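Taped cans pile up at Nandbridge drop-off, sorters ask for bare metal

Nandbridge – The can drive at the Durwood Street hall took in 1663 drink cans in October, up from 396 the month before, and the people sorting them have one request. Take the tape off first.

Of the October cans, 136 came in with tape of some kind still stuck on. Duct tape mostly, also packing tape, stickers, a few foam sleeves glued tight. Every one has to be set aside and peeled by hand before the bags go out.

"Kids wrap them for crafts, people wrap them for grip, I get it," said Ruth Lightfoot, who runs the sorting table. "But the glue is a pain. Some of those take me longer than a whole bag of the plain ones."

The buyer, Gallegos Metals, docks the load if to much of it is wrapped. Last load lost 122 pounds to the reject bin. Money from the drive goes toward new chairs for the reading room – still a ways off, Lightfoot said.

Tsehay Kumsa, who brings in cans from the Temine Apartments, said she now keeps a butter knife next to her bin. Slit the tape along the side, pull slow. Warm water for what's left. She dosen't bother with the printed design, that can stay.

Tall cans are fine, short cans are fine. Crushed or not crushed, either way. Pull tabs can stay on. No glass, no food tins for now. 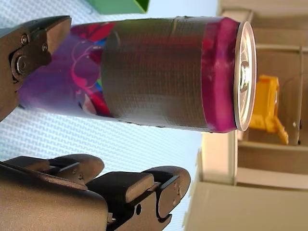

Page last changed: October, 4:40 p.m.

Gray duct tape around the middle of a tall can, the kind of wrap sorters want gone before drop-off. The pink and purple printing at the ends is no problem.

Drop-off hours stay the same, 9 a.m. to noon at the side door. Bags should be tied. Anybody with a big load – more than the trunk of a car – should call the hall ahead so there is room on the floor. Craft groups can ask for a box of clean bare cans at the same door, free while they last.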